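1/ Fri 26 April and I'm finally doing something about the junk drawer. Every charger and adapter I own lives in there – plus 50 twist ties, apparently.

2/ Step one was getting the mounting board out. Gray plastic, a row of holders near the top, two of them open brackets and then the tall rectangular frames and a wider slot. I've wanted everything in its own spot since August!

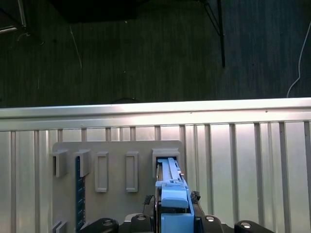

3/ Next up: labels. I'm on my 5th roll of tape (I have opinions about tape, ask me sometime).

4/ The light blue one goes in a slot, tip first. Love that color next to the plain gray.

5/ Eero Honkanen just asked if I'd do his garage too. Sir, I haven't finished my drawer – try me in a month.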